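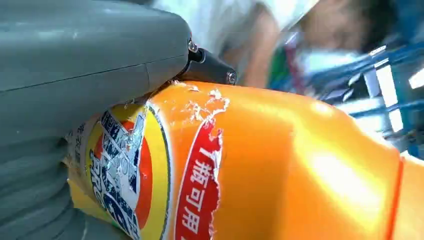
An orange bottle up close, with the ridged grey finger resting against it.

The old rope works at Bridmont had been on the market so long that people in town gave directions by the agent's board. Turn left at the sign, they'd say, and everyone knew which sign. Then one Friday in November the board came down, and by teatime there were lights on upstairs.

The buyer was Telmo Aranda, who has spent most of his working life turning awkward buildings into useful ones, and who talks about loading bays the way other people talk about sea views. "Look at the height of that door!" he shouts, already halfway across the yard. It is a very good door. You could get a removal lorry through it with room for the driver to wave.

What he has bought is a long brick range with 2 yards, a leaky north roof and more road frontage than anything else on Drikar Lane. The plan is to let it in small pieces, to firms that have outgrown the garage but would rattle about in a unit on the ring road. The smallest will be around 1000 square feet. Each gets its own meter, its own front door and a share of the yard, and I must say I came away wanting one myself (for what, I haven't decided). 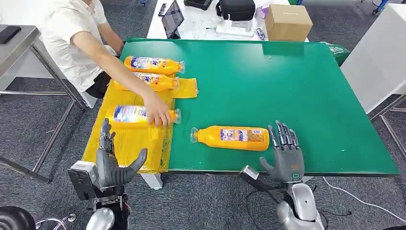
Orange bottles on the green-topped table, one of them held near its cap.

The letting is in the hands of Yichen Tan at Jurer, a small agency over the baker's. She is a great believer in short leases for new businesses, with a break after two years, and in walking people round before they've seen a single floor plan. Plans make everybody measure, she says. Walking makes them notice where the sun comes in, and how far it is to the station – eight minutes if you cut through the churchyard.

She is just as keen on the dull bits. Ask who pays for the roof. Ask whether the planning use covers what you'll really be doing there, and get the answer in writing. Ask what the service charge was last year and what it's expected to be next. 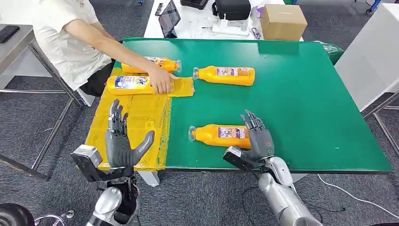
Over the road at Bianchini

The biscuit factory opposite is next, and it's a tougher job altogether. The floors slope, the lift shaft has no lift, and the access is shared with a row of cottages whose owners would quite like to keep parking there. Aranda has been round twice and is plainly smitten. The asking price is still too high for him, though he does keep mentioning the windows.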